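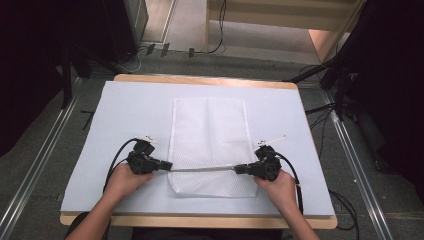
4. Preparing the mesh bag

4.1 Before you start

The card packed with the Rilero mesh laundry bag says it is "ready to use straight from the packet." We have our doubts. A bag that has been folded flat since it left the supplier has stiff seams and a zipper that nobody has run since the packing line. Give it the few minutes this section asks for.

Work on a table, with the bag laid flat and lengthwise in front of you. A bed is too soft, and the top of the washer is usually too small. If the table is rough or has a splintery edge, put a smooth board under the bag. Mesh catches on very little.

You will need:
– the bag
– a board or other smooth surface
– a soft toothbrush
– good light

4.2 Flattening the bag

1. Shake the bag out once and lay it down with the zipper side facing up.
2. Pull the two far corners away from each other until that end lies straight.
3. Do the same at the near end. This end tends to bunch up. Smooth it from the middle toward the sides.
4. Leave the fold line down the middle alone. The packet suggests ironing it out on low. Don't. We tried it on two bags in April and got a shiny patch on one of them and the same fold line on both.

Note: A bag that will not lie square has probably been sewn slightly off. This looks bad and does no harm. Return it only if a seam is open.

4.3 Checking the seams

1. Follow each seam with a fingertip from corner to corner.
2. Look for loose threads. A little fraying on the outside of the stitching is common and can be left as it is.
3. Pull gently across the seam. If you can see daylight between the stitches, stop here and see Section 8.

Caution: Do not trim frayed threads closer than the stitching. Do not melt them with a lighter, whatever you may have read on the Villanueva forum.

4.4 Opening and closing the zipper

The zipper is where most of these bags fail, and in our opinion it is usually pulled to death by someone in a hurry. Use both hands.

1. Find the corner where the zipper begins and pinch it firmly, fabric included.
2. Take hold of the pull with your other hand.
3. Keep the zipper in a straight line between your two hands. If it curves, move the corner you are holding. Leave the pull where it is until the line is straight.
4. Move the pull slowly along its full length, then back again.
5. If it sticks, back up a little and look for mesh caught in the teeth. Free the mesh with the toothbrush, never with a knife or a pin.
6. Repeat until the pull runs evenly in both directions.

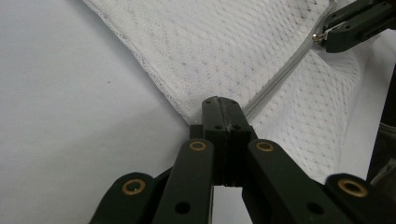 Fig. 4-2. Zipper held at the starting corner and at the pull.

Note: Some people rub candle wax or bar soap on the teeth. Benoît Besson, who wrote the first edition of this guide for Hedmont, recommended wax. We have taken that advice out. It helps for one wash and then collects lint.

4.5 Marks on the mesh

White mesh shows everything, and grayish smudges can turn up before the bag has been near a washer. Brush them with plain water and a drop of dish soap, then rinse. If they stay, ignore them. Bleach is not worth the risk to the fabric, and the "stain-proof finish" mentioned on the packet has never been evident to us.

4.6 Filling

1. Fill the bag to 50 percent of its volume at most. The packet shows a full one. Clothes in a full bag come out with soap still in them.
2. Fasten hooks and close other zippers before anything goes in.
3. Close the bag the way you did in 4.4, with both hands.
4. Push the pull under its cover, if your bag has one. The Seltau bags do. Several of the cheaper ones don't, and a loose pull can work its way open during the spin.

Caution: Never lift a filled bag by the zipper pull. Carry it from underneath.

Section revised 23 Jul 2023. For washing temperatures and drying, go to Section 5.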